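Aug 12, 2019

Tabletops in the Groltthorpe hall: surface, edge trim and cleaning

The square tables now in use at Groltthorpe have a glossy faux-marble top, patterned in cream, gray and white with pink and orange veining. Several members have asked what can be put on them and what should be used to wipe them down. The notes below replace the sheet that was taped inside the supply cupboard door, which dealt with the old oiled tops and should be thrown away.

Surface

The pattern is a printed layer under a clear gloss coat. It has none of the pores of real stone, so it does not need sealing and should never be given stone sealer, wax or oil. Any of these will sit on top of the gloss and dry to a smear that takes several washes to remove. The coat resists water, tea, fruit juice and most food coloring for the length of a normal session. It does not resist acetone, nail polish remover or the solvent in permanent markers, all of which dull the gloss on contact. A dulled patch cannot be polished back.

Scratches show mainly in low light from the side. The usual source is grit under the foot of a cup, bowl or tray. Lift items to move them. Plastic cups are preferred for drinks and for rinsing brushes, as an unglazed pottery base will mark the coat when it is turned or dragged.

Hot pans and kettles go on a mat. The supplier, Skumeo, gives no temperature limit for this top, and we have not tested one.

Edge trim

The red-orange trim is a separate strip glued to the side of the top. The joint between strip and surface is the weak point. Water left standing along it will work underneath, and the strip then lifts, starting at the corners. After any wet activity, run a dry cloth along all four sides before the table is moved.

If a corner has already lifted, do not press it back with household glue. Put a length of masking tape across it and write the table number in the repair book. Contact adhesive is kept for this job and needs the top to stand untouched for 8 hours.

Do not clamp lamps, vises or pasta machines to the edge. The clamp pad bears on the trim and shears it off.

Routine cleaning

Use a soft cloth, warm water and a few drops of plain dish soap. Wipe with soap first, then with clean water, then dry. Skipping the clean water leaves a haze that is easy to mistake for wear. Work from the far side toward yourself and finish at the trim.

Scouring powder, steel wool and the green side of a sponge are not to be used on these tops. The Daltolance cream cleaner on the lower shelf contains a fine abrasive and is for the sink only.

For dried paint or dough, lay a wet cloth over the spot for 2 minutes and lift the residue with a plastic scraper held flat. Crayon comes off with dish soap applied undiluted on a fingertip. Ballpoint ink can be treated with rubbing alcohol on a cotton pad, wiped off at once and rinsed. Pale areas of the pattern show ink more than the veined areas do, so check those first.

Legs and floor

The legs are black metal and splay outward at the foot. They extend farther than people expect, and two tables set close together leave little space for chair legs between them. Leave enough of a gap for a broom.

Tables are lifted by two people, one on each side, holding the underside of the top and keeping fingers off the trim. Dragging scrapes the marble-look floor tiles. Replacement foot pads are the 220 type from Karabulut, in the drawer marked Floor. Check the pads whenever a table rocks, before folding paper under a leg.

Mop water should be wrung out well near the table feet. Standing water around the metal causes rust at the bottom weld, and rust stains on a pale floor are slow to remove.

Replacement

A new top without legs is quoted at 3,000, delivery included, and the pattern varies from batch to batch. A single replacement may not match the table beside it. Damage should go in the repair book on the same day, with the table number and the product that caused it, if known.
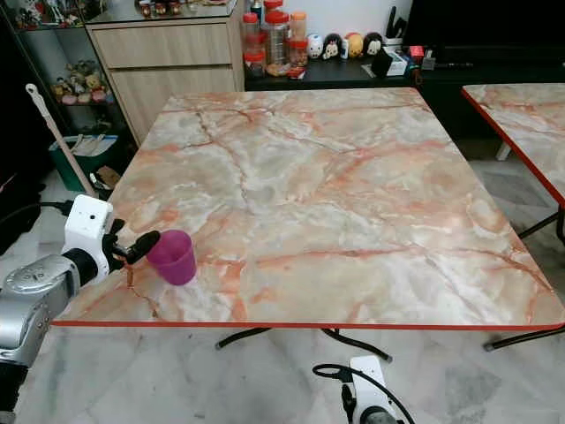 Veined top with red-orange edge trim and a pink plastic cup; a second table at right.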